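Torque wrench checks move to the Undavley counter

From December, all click-type torque wrenches sold or serviced by Lytvynenko will be checked at the Undavley trade counter.

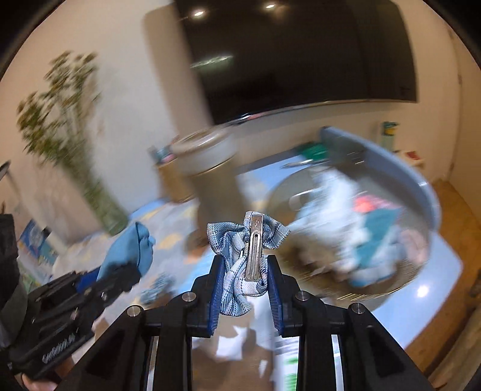 Customers who used to send tools out by courier can still do so, but the address on the old return label is no longer valid. New labels are available at the counter or by phone.

The counter takes wrenches up to 500 Nm. Anything larger goes on to the main workshop and takes a few days longer. Each tool is tested at three points on its scale, adjusted if needed, and returned with a dated certificate. Last year the workshop tested 1,624 wrenches, and almost 400 needed adjustment.

Please wind the wrench back to its lowest setting before you hand it in. Do not set it to zero if the scale starts above zero. Remove sockets and adapters and keep them with you.

Róisín Brophy runs the test bench and can answer questions about older models, including the Pindex half-inch range. Spare ratchet heads for these are still in stock. Springs are not, and have to be ordered.

Wrenches in daily use should come in every 12 months or 3,000 cycles, whichever is first. The counter opens at 7:30 a.m. and is closed Sunday.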